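Filed under: Short Stories, Flash & Longer Reads

I got the Roststead job by lying about cats. Mrs Arsenault asked on the phone if I liked them and I said I adored them, which was a big fat fib, but the rent on my room in Binenbridge had just gone up and she was offering 600 a month to live in her house, feed the animal and post her letters on. Who says no to that? I'd have told her I adored crocodiles.

So on 2/2/18 I got off the bus at the bottom of the lane with two bags and a rice cooker, and walked up the hill in the sort of rain that goes sideways. The key was under a boot. The cat was on the stairs. We looked at each other for a while and then he went up and I went into the kitchen, and that was us introduced.

His name was Povau. I'd thought I'd misheard it down the phone, but there it was on his bowl in nail varnish. I asked at the shop what it meant and the woman said it was a village somewhere, or a kind of soup, she could never remember. She also said, while she was weighing my onions, that I'd be wanting to leave the letters alone.

"I've got to post them on," I said.

"Post them, yes," she said. "I meant leave them alone otherwise."

Well, you can't say that to a person!

There were 4 the first week, all in the same blue envelopes, all addressed in the same slanting hand to Mrs Arsenault, and all with a Roststead postmark. I sat at the table with them lined up in front of me and ate my dinner looking at them. Somebody was writing to her from the village. Somebody who could have walked up the lane and knocked. And I was crossing out the address and writing the new one, her sister's flat by the sea, and carrying them all the way back down to the very postbox they'd probably come out of.

I rang my mum about it. My mum is Napaporn Phromma and she's read every detective book in Binenbridge library, some of them twice, so I thought she'd be good.

"Hold one up to the light," she said straight away.

"I can't do that."

"You rang me," she said.

I didn't do it, not that night. I went round the house instead and made myself useful, as I always do when I'm trying not to do something else. I bled the radiators. I sorted the drawer with the string in it. I found a hot water bottle in a knitted cover and took it to bed with me, and at some point in the night Povau came and lay on my feet, and I didn't mind it nearly as much as I'd expected - it was like having a warm loaf down there.

By June I'd posted on 100 letters, or it might have been more, I'd stopped keeping track after that. The garden had gone mad. I'd learned which stair creaked and where the cat liked to be sick (behind the piano, always). And I'd started looking at people's handwriting. The man at the garage wrote square. The vicar did tiny little capitals. I got the woman in the shop to write me down a recipe for plum chutney, which I had no intention of making, and hers was round as anything.

Then one Tuesday I had a bath and let it run over. My own fault, I was reading. Half the water went across the landing and I was down on my knees in my dressing gown with every cloth in the house, shoving the furniture about, when the little desk by the window tipped and the front fell open.

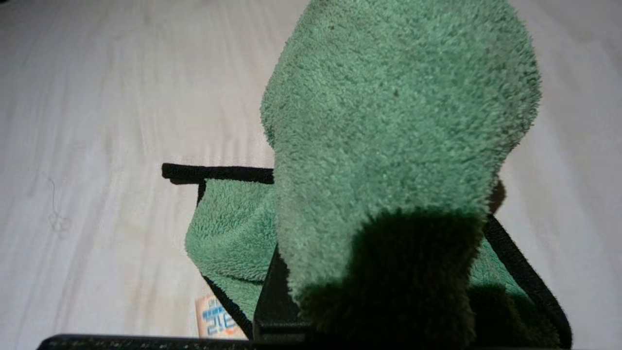

Blue envelopes. A whole stack of them, brand new, with the paper band still on, and a blotter beside them with that slanting hand all over it, backwards. I sat back on my heels. I thought, oh, you silly woman, and I meant me, because I'd had her note about the boiler stuck on the fridge since February and it was the same writing. I'd read it every single morning while the kettle boiled.

She'd been writing to herself! She must have sent a bundle to somebody here before she left, or left them behind with instructions, one for most days. And I knew who, too. I thought of the onions going on the scales.

I went down there with my hair still dripping. She was doing the newspapers.

"It's you that posts them," I said.

She carried on folding. "Her husband used to," she said after a bit. "He'd write her a letter whenever either of them was away. She didn't like coming down to an empty mat."

"But she's the one writing them."

"Well, he's dead, love," she said. "Did you want anything?"

I bought some teabags. I didn't need them. When I got back there was an envelope on the mat, so I changed the address in my best writing, and then I turned it over and put on the back, quite small, that the cat was well and the roses were out.

The reply came on the Friday, in a white envelope, with my name on it.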